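9 January 2023
Glaze book, ash series, continued

Kiln unpacked this morning once the top shelf was cool enough to hold. Lid had been cracked overnight. Witness cones on the bottom shelf down further than the ones on top, same as last time, so the kiln is still running hot low down and I should stop putting the runny ones there.

Noiphan ash first. Siriporn sieved it before the break and left it in the white bucket with the lid taped. It had been washed twice and the water off it still felt slippery, so gloves for anyone using the rest. Dry mix was made up as a 1,000 gram batch so everybody could work out of the same bucket and we'd stop arguing about whose scales are right.

Tile 101 is the straight version, ash, feldspar, ball clay, no added iron. Glossy, pale, slightly straw coloured where it is thin and a soft grey-green where it pooled in the stamped grooves. Fine crazing over the whole face, still pinging when I had it on the table. It ran to the line but not past it. On the back of the tile the drip is thick and quite blue, which I wasn't expecting from a mix with so little iron in it. Might be coming from the ash. Apinya says the Noiphan wood is mostly orchard prunings with bark on, and that the bark is where the odd stuff gets in.

Tile 231 is the same glaze with the feldspar swapped for the Hultamton one. Stiffer, less gloss, pinholes along one edge. Colour is flatter. I'd hoped the swap would cure the crazing and it has helped a bit, but there's still a net of lines near the rim if you rub ink into it. Not worth carrying on with at this thickness. Could try it thinner on the darker clay.

The Trorkau ash tiles are a disappointment. Dry and scabby at the top, glass at the bottom, and nothing I would want on a cup. Lucía thinks the bucket had settled hard and what I dipped into was mostly water and clay. She may be right. I stirred it with the stick and not the drill, and there was a solid cake at the bottom when I tipped it out afterwards. So those tiles tell us about my stirring and nothing about the ash. Redo.

Bodies. All of the above are on the pale stoneware. Rungnapa put a few of her own tests in on the red clay and they came out much better than I would have guessed, olive going to brown on the edges, good break over the texture. She had bisqued hers at 1,000 and mine went a little higher, so they would have been thirstier and picked up more glaze. I need to bring my bisque down to match hers before comparing anything.

Kai-wen asked for something we could use as a liner that doesn't craze. None of these will do it. Ash glazes with this much soda and potash in them are going to craze on our clay whatever we do with the cooling, and the sensible thing is to keep them for outsides and use the plain white inside. Told him that. He wants silica additions tried anyway, so I've put a line blend on the list: 101 at one end, 101 with extra silica at the other, steps between. Low priority, but it's easy enough to tack onto the next firing.

Viewing conditions. We keep disagreeing about which tile is "green" and which is "grey" and I think half of it is where people are standing. Under the tubes over the wedging bench, 101 is grey. By the roller door it is plainly green. Satin tiles hold their colour better from place to place than glossy ones. Gloss picks up whatever is behind it, and if you hold a glossy grey tile up against a striped curtain you get the curtain. From now on tiles get looked at in the doorway, flat, out of direct sun, and next to the same two reference tiles. Write down where you stood if you can't do that.

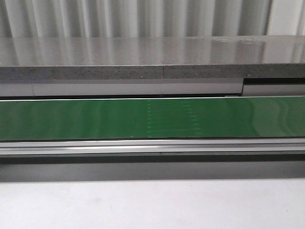

Grey slab with the ridges of the wall showing in the polish; in the second one, the green belt.
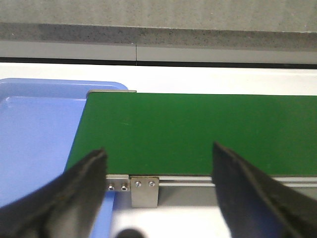
For the colour names I'd like us to stop using "celadon" in this book. It means something different to each of us. Say pale or dark, say grey, green, blue or straw, and say gloss, satin or matt. If there's crazing, say coarse or fine. Siriporn has started a page of this at the back and I've copied my own tiles into it.

Skivia ash hasn't been touched yet. There are two bags and one of them smells of smoke and wet dog. It needs drying before it's sieved. Put it out on the rack, not near the kiln vent.

Next firing:
101 again, middle shelf only, thin, medium and thick dips on one tile
Trorkau remixed with the drill and sieved after mixing
silica line blend for Kai-wen
three of Rungnapa's red clay tiles with our 101 on them
kiln wash on the bottom shelf before anything goes in, the patch at the back left is down to bare shelf

Cones: nearly out of the large ones. Element 3 looked slow to colour on the way up and I've asked Lucía to put the meter on it before we load.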